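3.2 Household Storage of Retired Desktop Computers

The household survey covered 847 addresses in the four collection zones of Drovville. Each household was asked whether it held any computer that had not been switched on during the previous year, where that computer was kept, and what the members of the household expected to do with it. Interviewers carried a printed sheet of common equipment types so that answers would be comparable between zones. Laptops and tablets were recorded on a separate form and are treated in Section 3.4.

Desktop computers differ from smaller devices in the way they leave use. A phone that has been replaced usually goes into a drawer, and several respondents had lost track of how many they owned. A desktop computer takes up floor space, and its owners tended to know exactly where it was and how long it had been there. Basements, closets and the space under stairs were the usual locations. In the older housing of the Sikder zone, where basements are rare, machines were more often kept in a bedroom or on a covered porch. Storage on a porch matters for later handling, as moisture and dust lower the resale value of boards and drives even when the case looks sound.

The reasons given for keeping a machine fell into a small number of groups. The most common was concern about personal files. Respondents spoke of family photographs, tax records and school papers that they believed to be on the drive, although many could not say whether copies existed elsewhere. A second group expected to pass the machine to a relative. A third did not know that the city accepted computers at all, or believed that a fee was charged. The fee was dropped two years before the survey, but the older notice was still posted at one drop-off site when Selamawit Birhane visited it in June.

Concern about files was stronger among older respondents and among those who had run a small business from home. In follow-up interviews, carried out by Birhane and Philomena Dankwa with 31 households, we asked what would make people willing to hand over a machine with the drive still inside. A written receipt was mentioned often. So was the chance to watch the drive being removed. Some respondents would accept neither and said they would keep the drive at home in any case. One retired bookkeeper put it in these words: "They can have the box. The box is no use to me. The disk has other people's wages on it."

We take this distinction between the box and the disk seriously. Current collection rules in Drovville treat the computer as one item, and a case handed in without its drive is logged as incomplete. Incomplete items are paid at a lower rate under the contract with Tronari, the firm that runs the sorting hall, and site staff told us that they sometimes turned such items away. The rule was written to discourage the stripping of valuable parts before collection. Its effect on ordinary households appears to run the other way – owners who would have given up most of the machine keep all of it.

To see whether a change in the rule would alter behavior, we arranged a limited trial with Tronari at 11 drop-off sites. At these sites staff accepted desktop computers with or without drives and issued the same receipt for both. A person who asked for the drive to be removed could have this done at the counter while they waited. Opening hours, signs and staffing were otherwise left as they were. Jannik Nolte kept the site logs and visited each location in turn, including the early shift that begins at 7 a.m.

The trial was set to close once 200 desktop computers had been received. Site staff found the counter service easy to provide for common business models, whose side panels come off without tools, and slower for home-built machines with mixed screws. Waiting was accepted with good humor in most cases. A few people left before the work was done and took the computer home again, which suggests that a service of this kind needs a place to sit and a clear statement of how long it will take.

Two limits should be noted. The trial sites were chosen by the operator and lie closer to main roads than the average site, so they may draw people who already drive to the recycling center for other reasons. In addition, the logs record machines and not persons. Kamol Wongsuwan and Aníbal Patrício are preparing a matched comparison with the neighboring Gumex district, where the older rule remains in force and where housing and income are broadly similar.

Subject to these limits, we recommend that the city record the case and the drive as separate items and pay the operator for each. The change requires an amendment to the contract schedule but no new equipment at the sites. The notice on fees should be replaced at the same time, and the receipt should state in plain language whether a drive was present when the machine was accepted. Figure 3 shows a desktop computer of the general type discussed in this section. The treatment of monitors and loose cables, which follow a different path through the sorting hall, is taken up in Section 3.3.
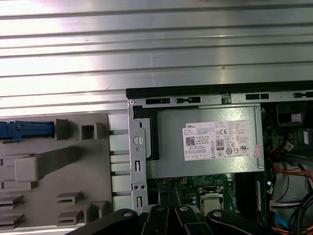
Figure 3. Dell desktop computer with the case open.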